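Grununow Open Kitchen Day

The Grununow Open Kitchen Day was a public demonstration of hand-held robot grippers, held on 07/08/2021 in a home kitchen in Closerow. It was run by the Kaltuton workshop and led by Cecilia Agbeko. Visitors came in small groups and watched one household job, the sorting of chopsticks and spoons at a red speckled counter.

Each gripper has two fingers with blue pads and is worked by a person, with a camera looking out past the fingers. The recordings are used later to teach robot arms the same moves. Agbeko chose utensils for the day because thin, round objects are hard to pick up one at a time. 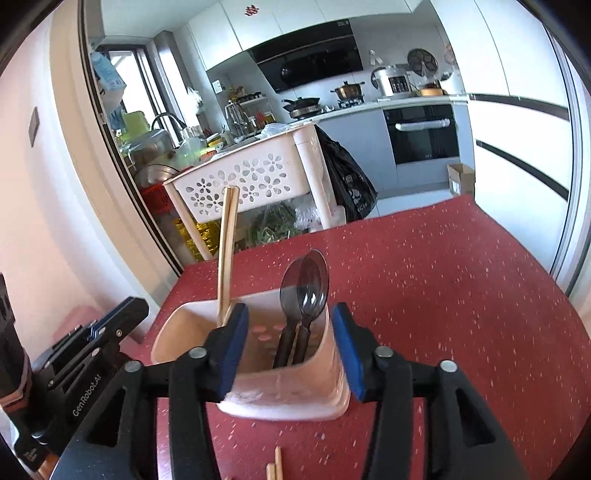
Marjorie Kershaw wrote in the visitors' book that she had expected a robot working alone, and that she would have liked a longer turn with the trigger. Turns were limited to 7 minutes under the rules of the day.

The program had three parts – a short talk, a demonstration and an open session for questions. Chopsticks were the main subject of the talk. Agbeko explained that when they lie across each other, the operator has to decide which one to free first.

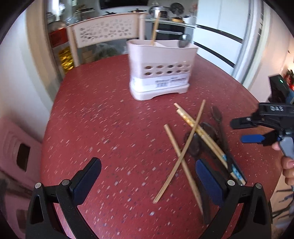
The open session dealt mostly with cost, training time and whether the method would work for left-handed people. Emlyn Edwards took the questions on training and said that most newcomers needed two practice runs before their recordings could be used.

A second open day followed in October, with the same layout and a longer question period.
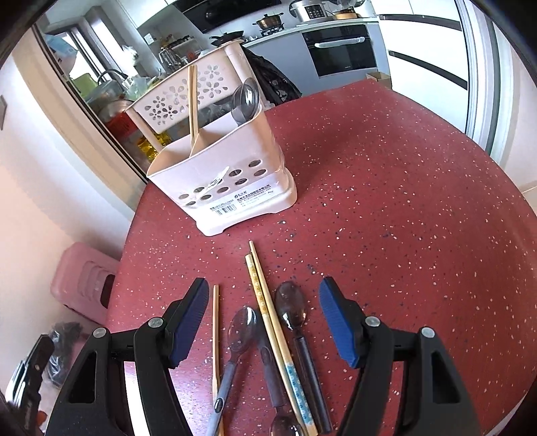
Gripper over chopsticks and spoons, with the utensil caddy behind.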